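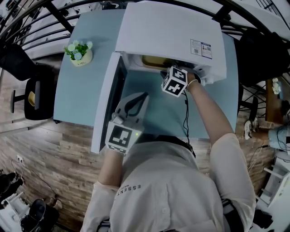 How much room does a microwave need to the left of it?

Enough for the door to swing all the way open without hitting a wall, a mug or your elbow. Mine opens to the left, so I leave that whole side of the table clear right to the near edge, and anything decorative goes well out past the reach of the door.

Section 2: Setting up the microwave on a table

I put this part of the guide together after my third move in as many years (never again, I hope!). I've used a Zorholm and a Steter, and the steps were the same for both. Check your own booklet for the clearances, though, as they do vary.

1. Pick the table first. Give it a good shove from the side. If it rocks, fix the legs now, while there's nothing heavy sitting on top.

2. Wipe the tabletop down and let it dry. A pale top shows every crumb, and grit under the feet will scratch it.

3. Lift the microwave on with a second person if you can. Get your hands underneath and never carry it by the door.

4. Turn it so the door faces where you'll stand, then open it slowly as far as it goes. I like to do this twice, once with nothing in my hands and once holding a dish, and that second go is usually when I find out I've parked it too close to something.

5. Plug it straight into the wall. Mine draws 1,000 watts on full power, and I wouldn't run it off the same power board as the kettle.

Note: Before you peel off any labels, copy down the model and serial numbers. I stuck mine on a card inside the pantry door and was very glad of it when the Steter needed a new turntable.

Caution: Keep the vents clear. They might be on the back, the sides or the top, so have a look before you start stacking cookbooks up there.

2.1 Putting a dish in

6. Open the door fully before you pick up the dish. Half open is how you end up with soup on your sleeve. (Roll your sleeves up anyway, especially white ones.)

7. Slide the dish in level and set it down in the middle. If it's a wide one, like my old Prelletti baker, check that it can turn without catching the sides.

8. Close the door until it clicks, then set your time. Start short. You can always add another 2 minutes.

Caution: No foil, no metal trim, and no sealed lids. Use oven mitts coming out, even if the food itself looks barely warm.

2.2 Flowers and other bits

I do love a little pot of flowers beside the microwave, and artificial ones suit the spot because steam doesn't bother them. Dust them on a Wednesday or whenever you remember. Keep the leaves away from the vents and move the pot further along if the door brushes it.

Cleaning the inside is in Section 3, along with Davoud Bahrami's lemon and water method.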